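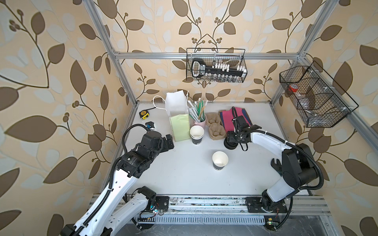
Water is where most people go wrong, she told me, and we hadn't even sat down yet. I'd asked one polite opening question about how the trays were doing and got a five-minute answer about overwatering, so I gave up on my list and just started writing.

She runs Flendlow, a microgreens farm in Murnport, out of what used to be the back half of a carpet store. I've bought her pea shoots for ages and have killed a lot of my own (so many radish trays, all of them fuzzy), and I'd been wanting to pick her brain since the spring. She agreed on the condition that I didn't make it about "the journey." Fine by me! I wanted to talk about mold.

"Everybody calls it mold," she said. "Half the time it's root hairs. You look at a radish on day three and there's white fuzz at the bottom of every stem, and people throw the tray out. Mist it. If it disappears, it was root hairs, and you just saved your radishes."

I thought about my radishes for a second. I did not tell her how many.

Real mold, she says, looks more like a spiderweb and goes across the surface from one seed to the next, and misting won't make it vanish. By then she doesn't try to rescue anything. The tray goes out, and the next one gets less seed and more fan. She's big on fans. She'd take a cheap clip-on fan over a better light any day of the week, and she said so several times, once while I was asking about something else.

So I asked about seed, which I'd been guessing at. I sprinkle until it looks right. She makes a face at this.

"Weigh it. Get a kitchen scale. Write the number on the tray with a grease pencil. If you eyeball it, you're going to put down too much, everybody does, and then the stems are packed in there and the air can't get between them. And when a tray comes out great, you've got no idea what you did."

She buys nearly everything from Echeverri and keeps the lot numbers in a spiral notebook that has been wet more than once. The year I first bought from her, she changed her sunflower seed and the new lot held onto its hulls like crazy. She spent a whole August picking hulls off by hand. Since then she runs a test tray of every new lot before she plants any to sell, and she won't be talked out of it even when she's behind on orders. 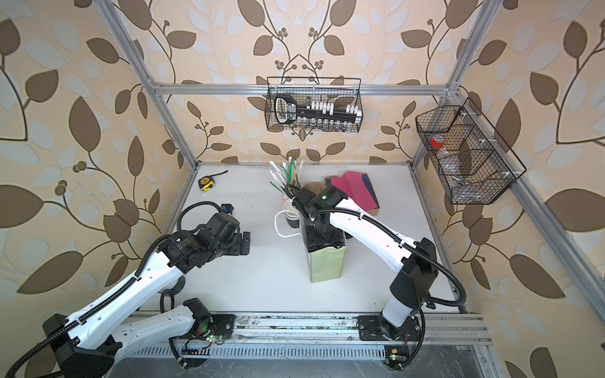 We got onto soil next, and I was a little surprised that she uses it at all. I had figured a place like hers would be all mats and pumps. She tried hemp mats for a winter and went back to a plain seed-starting mix, an inch or so deep, pressed flat with an empty tray. Peas and sunflowers just did better for her in it. "I could've fixed the mats, probably," she said. "I didn't want to. I like dirt, I know what dirt is doing." Broccoli she'll still put on a mat if a restaurant asks for something cleaner to have in the kitchen.

The pressing part matters to her. If the surface is lumpy, the low spots stay soggy and the high spots dry out, and you get a tray that looks like a bad haircut. Then she spreads the seed, mists it, stacks the trays on top of each other with a weight on the top one, and leaves them alone in the dark. I always felt mean doing this. It seems like you're squashing them! But the roots push down into the mix instead of lifting the seed up off it, and the stems come up sturdier.

After the stack, she goes to bottom watering and stays there. She pours into the solid tray underneath, the one with holes drinks it up, and anything left standing after a while gets dumped. I asked how she knows how much to pour and she told me to pick the tray up. A dry tray is light, a watered one is heavy, and after a couple of weeks your arms know before you do. (I've been trying this. My arms are still learning.)

Peas get soaked first, overnight in a bucket, and rinsed well. Basil she won't soak at all, because it turns to slime, and she told me this in the voice of someone who has scraped basil slime out of a bucket.

Then lights, finally. I'd saved that one, since it's what everyone at my garden club argues about. She uses Hulitz bars, plain white ones, and she picked them because the store had them in stock and they fit her shelves. They're on a timer for 12 hours a day.

"You're growing something that gets cut in a week or two," she said. "It isn't a tomato. It's never going to flower. It needs enough light to go green and not fall over. If it's leaning, bring the light down. If it's drying out on top, bring the light up. I don't know what else to tell you about lights."

I asked whether she'd ever tried the purple ones and she said she'd tried them and couldn't see whether anything was sick. 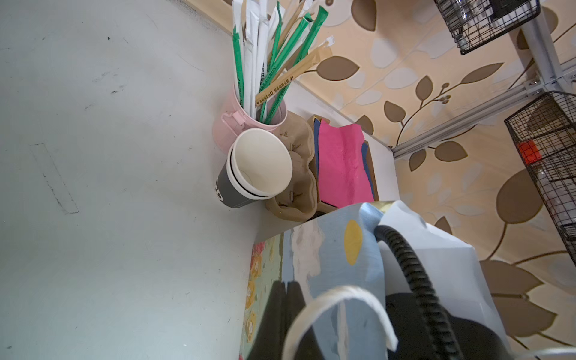
What I really wanted to know, though, was how you go from a shelf in the laundry room to making a living. She was pretty frank about it. Her first year she grew 12 kinds of greens and sold five of them. The rest went to her sister's chickens. Now she grows those same five, plus whatever a chef begs for, and last year that came to 815 trays. She'd written a goal of 819 on the wall, which she'd gotten by some math involving the rent, and missing it by four still bugs her.

"I could have planted four more trays of anything," she said. "Radish! Radish takes a week!"

Her mistake early on was planting first and looking for buyers after. A cut tray starts losing ground right away, even in the fridge, and she'd be driving around Murnport in the late afternoon with clamshells of amaranth in a cooler, more or less asking strangers. These days she doesn't sow a tray unless it has somewhere to go. She works backward from the delivery morning, so peas get sown earliest, then sunflower, and radish goes in last.

She also washes everything. I mean the trays, not the greens, which she'd rather sell dry, as wet ones go bad so much faster. Every tray gets scrubbed, sanitized and air-dried before it's used again, and if I'd asked her for one tip, I think it would have been that or the fan. I've been rinsing mine under the hose and calling it good. She looked at me for a while when I said that.

Before I left she handed me a bag of pea seed and told me to soak it that night and not the next night. I got it into a bucket at 11 p.m. The tray's been under its weight since then, and I've only peeked twice.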